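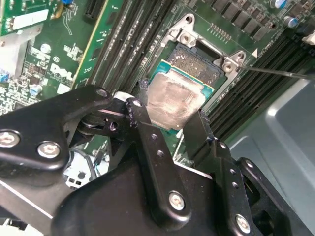
Hardware Repair 2 — Unit 5: Processor out, cleaned, back in
Mudia evening course. Notes by Orhun Tokgöz

Read before the bench session please, not during it. Slides are on the course page, these are the bits I talk over too fast.

What we cover
Getting to the socket. Load plate and lever. Old paste. Handling the chip. Seating. Memory if there's time (there was no time in May).

1. Before you touch the socket
Shut down properly, pull the power cord, then hold the power button in for a few seconds. Wrist strap on and clipped to bare metal, not to paint. Tower flat on its side so the board faces up. Working on an upright tower means you're fighting gravity with a chip that has no pins to hang on by.

Cables: look where they run before you move any. Take a phone picture. Drive cables and the main power bundle can usually be pushed aside without unplugging, and anything you don't unplug you can't forget to plug back in.

Cooler comes off first. Loosen the screws a little each, crosswise, two passes. Don't take one all the way out while the others are tight. If it won't lift, twist it gently, old paste grips. Never straight up with force.
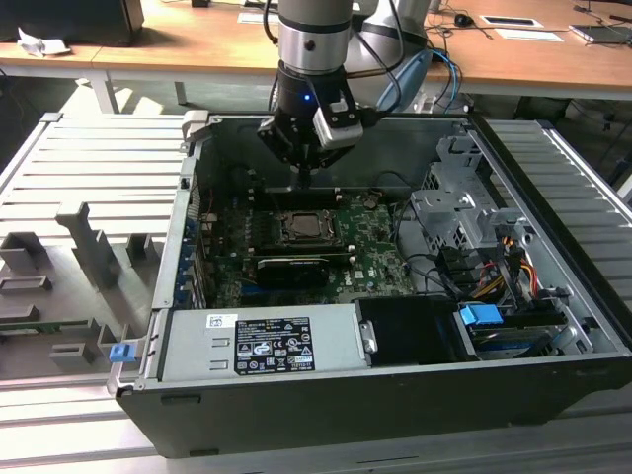 Fig. 1. Case on its side, socket open, power supply at the near edge, drives to the right.

Learn the landmarks before you start: socket, memory on both sides of it, coin cell, card slots. In the exam Nurhan Coşkun will point and you name. She doesn't wait long.

2. Load plate and lever
The lever is the thin metal rod alongside the socket. Press down, slide it out from under its catch, let it come up slowly with your finger still on it. It is sprung. Then raise the plate by its edge. It hinges, so leave it standing and don't bend it back further then it wants to go.

Do not remove the socket screws. Yiğit Aksoy did this on the first night and we spent the break looking for one under a radiator.

3. Old paste
Wipe the lid of the chip while it is still clamped in the socket, plate closed. You get a firm surface and the contacts are covered. Lint-free cloth, a bit of isopropyl on the cloth — never poured on the chip. Wipe from the outside in so the paste doesn't get pushed over the edge. A grayish haze left after the first wipe is normal. Fresh corner of cloth, go again. Streaks mean you're not finished.

Paste on the socket frame: leave it if it's dry and well clear of the contacts, otherwise call me over. Do not scrape. Crumbs in the contact field are much worse than an ugly frame.

Wipes are in the De Luca box, 200 to a tub. One or two per person is plenty. 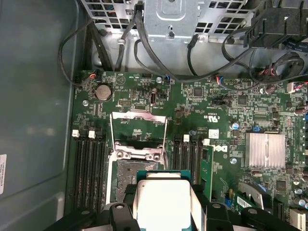 Stidonness, 2nd June

Bench notes added after the second group's session, for everyone:

Chip by the edges only. Held level, over the socket, lid up. If you're using a carrier keep the chip in it until you are ready to place, it's there to stop you touching the underside. Carriers go back on the shelf after, we're short of them.

With the plate standing open and the chip lifted away you're looking at bare contacts. Keep everything off them. No sleeves, no cloth, no pointing with screwdrivers (Vratislav, this is you). One bent contact and the board may be done for. Quick check is to tilt your head and look along the rows under a lamp — they should all shine the same way. Any spot that looks different, stop and ask.

Lining up: find the triangle mark on the corner of the chip and match it to the mark for the socket. Check the notches as well. Lower it straight down and let go. Zero pushing. If it rocks, it isn't in, so lift it out and start over. Sliding it around to find the place is how contacts get bent.

Plate down, then lever down and under the catch. It takes more force than people expect and may creak a bit. Creaking is fine if the chip was sitting flat.
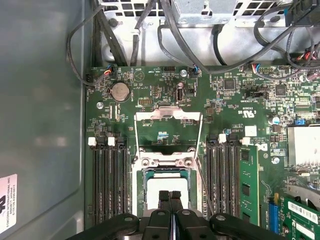 Memory. Comes up every year so here it is in short form. On a board with two banks, fill according to the diagram for that board and not by what looks tidy. Matched modules where you can. On the bench machine the four slots left of the socket are all empty and there's a green module standing upright over on the right, next to the second bank. So before anyone adds anything, find the diagram and write down what is where. White latches open first, line up the notch, press both ends till the latches come up by themselves. If one end stays high it's not seated, dont force it.

Questions for your log sheet
Why wipe the lid with the plate closed?
What do you do if the chip rocks?
Which way do you loosen the cooler screws?
Where is the diagram for your board? (write the actual location)

Log sheets to Algirdas Paju, one per pair, names on both sides. Walton reader, chapter 5, pages on cooling for next time.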